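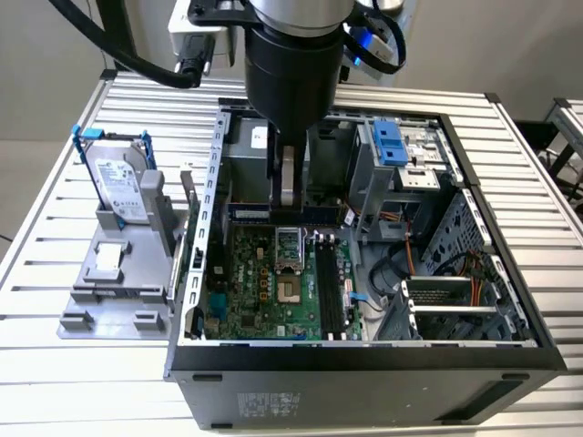 Desktop tower on its side, lid off

Where do you keep your scans? (old tower v online storage)
Forum: Photos and Scanning

inkwellmeg
Right, I need opinions and I know this lot have plenty. I've finally finished scanning my gran's side, the Leclerc albums, plus the shoebox of loose ones that came down from my uncle in January. It comes to 204 GB, which made me gulp a bit! At the moment the whole lot is on an old desktop under the stairs, and there's a second copy on an external drive that lives in the same cupboard (I know, I know).

My daughter says get rid of the tower and pay for Sidia like everyone else. My brother-in-law says he'll never trust anything he can't kick. I'm somewhere in the middle and mostly want it to stop being talked about at Sunday lunch. What do you all do?

tinplate_roy
Keep the tower. It works, you've paid for it, and you can put another drive in for not much money. Mine's been going since before my knees went. I open it up once a year and blow the dust out, and that's the whole of the maintenance.

marrowfat
Disagree with Roy, sorry. It isn't the age of the machine, it's the cupboard. If you have a burst pipe you've lost both copies in one go. We had the ceiling come down in the back bedroom and I lost all the letters I'd typed up from my grandad's time in Egypt. The originals went in the skip because they were mush. I still think about it.

Online storage for me, every time. I'm on Sidia and it just gets on with it.

tinplate_roy
And what happens when you stop paying, or when they put the price up?

marrowfat
Then I move it somewhere else, same as I would with the gas.

tinplate_roy
Good luck shifting 204 GB on my broadband. You'd be there till Christmas.

inkwellmeg
Ours isn't much better. I tried uploading one album on Wednesday as a test, and by teatime nobody could watch anything and I was told to switch it off.

Quernstone
Can I ask what resolution you scanned at? That's a big number for family albums.

inkwellmeg
800 dpi, all saved as TIFF. Somebody at a talk told me that was the one to use, so I did everything like that, even the postcards.

Quernstone
There's your trouble then. 800 is lovely for tiny contact prints, but you're mostly recording the paper texture on a normal snapshot. I do prints at 600 at the very most, and only go higher for anything smaller than a matchbox. I wouldn't redo what you've done! But you could make a set of good JPEGs for sharing and keep the TIFFs for best. The sharing set would be small enough to put anywhere.

tinplate_roy
I did all mine at 300 and they look perfectly good on the telly.

Quernstone
They do on the telly, Roy. Try cropping your great-aunt out of the back row of a school photo.

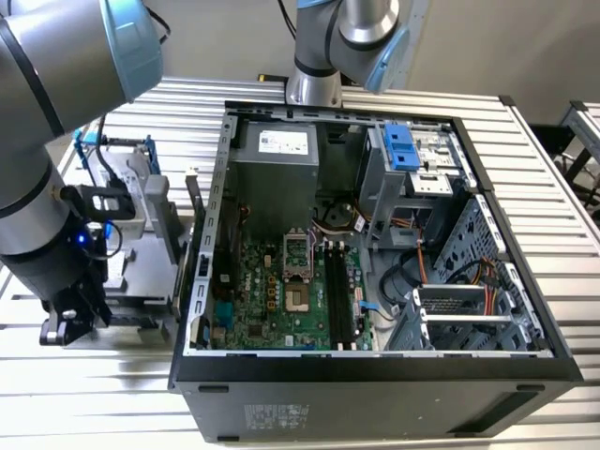

Page 2 - Naming your files (split from the thread above, it was wandering)

bobbinlace
While we're on it, how is everybody naming things? I've got 37 files called "wedding" and I'm honestly not sure how many weddings that is.

Quernstone
Year first, then surname, then place, then a number. If you don't know the year put your best guess with an x in it, so 193x for any time in the thirties. It sorts itself out nicely in the folder.

marrowfat
I put the album and page number in mine and nothing else. People change their minds about who's in a photo but it never stops being on page 12 of the green album. Then I've got a spreadsheet with who's who.

bobbinlace
Ooh, but then if the spreadsheet goes missing you've got nothing.

marrowfat
The spreadsheet is printed out and in the album. Belt and braces.

inkwellmeg
I use Umunach for mine, it lets you type names straight onto the picture record and it searches them. Took me ages to get the hang of it and the help pages are dreadful, but I did find my great-grandmother in the background of somebody else's christening. I had a little cry at the kitchen table.

tinplate_roy
Does Umunach write the names into the file, or only into its own list? I used something similar years ago, and when I moved to a new machine every caption had gone.

inkwellmeg
No idea. Now I'm worried.

Quernstone
There's usually a tick box in the settings about saving to the file. Try it on three or four pictures first, then open them in a different program and see if the names are there.

inkwellmeg
Found it. It wasn't ticked. Of course it wasn't.

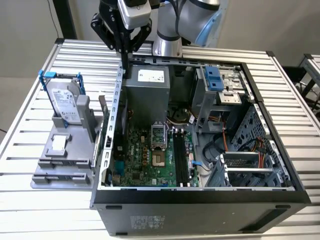 Hemwood Family History Group - Scanning and Archives Team

Aaliyah Dhillon (team)
Popping in with what we suggest to members, as this comes up every few months. Three copies of anything you'd be upset to lose, and one of them in another building. It doesn't have to be online. Plenty of our members swap drives with a cousin or leave one in a desk at work, and that's fine as long as you update it now and then.

On old desktops, we've nothing against them, but don't let one be the only place your scans live. And Meg, before you pass any computer on, make sure the drive has been taken out or properly wiped. Emptying the recycle bin doesn't do it.

tinplate_roy
I've been saying take the drive out for years. Four screws.

marrowfat
So we do agree on something!

bobbinlace
Mine hasn't got screws, it's got a plastic clip thing and I'm frightened of it.

Katia D'Amico (team)
Bring it along to the next scanning morning, bobbinlace, and we'll have a look at it together. We start at 10.30, and please use the side door as the front one is sticking again.

Meg, were the Leclercs the ones with the bakery? I've got a street photo with the name over a shop window and I'd love you to see it.

inkwellmeg
YES. That's them! I'll bring the green album. And I've decided, for what it's worth - tower stays for now, the external drive goes to my sister's, and the small JPEGs go on Sidia overnight, when no one's watching anything. My brother-in-law is sulking.

tinplate_roy
Tell him he can still kick the tower.

Quernstone
Let us know how the upload goes, Meg. And do tick that box before you type any more names in.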